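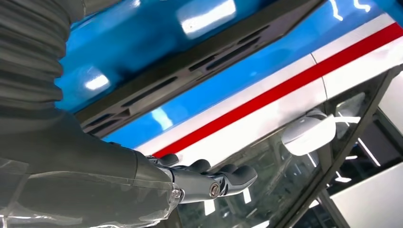
Roof Racks and Car Washing: Your Questions

Do I have to take my roof rails off before a wash?
No, please leave them on! Fitted rails are happy to stay where they are, and taking them off and on again wears the fixings far more than soap ever will. Boxes and bike carriers are another matter, and we do ask you to leave those at home.

My rails have slots in them. How do I get the dirt out?
We get this one a lot, especially in January when the road salt is bad. A soft bottle brush and a bucket of warm water with a little car shampoo will do it. Work along one slot at a time, rinse from above, and then go over the paint underneath with a clean mitt (a fresh one, if you can spare it, as grit loves to hide there).

Is a two-color car any harder to look after?
A little. Blue over white is a lovely combination, but the white shows road film and the blue shows every swirl, so Lovisa Torvik at our Olgate shop likes to do the roof first and the sides last, with a separate towel for each.

How long does a hand wash take?
Allow 30 minutes, or 10 more if you would like the roof waxed. You are very welcome to wait inside, where there is coffee.

Can I book for someone else?
Of course, and plenty of people do. Just give us their name and the license plate, and ask for Kojo Ofori if it's a gift.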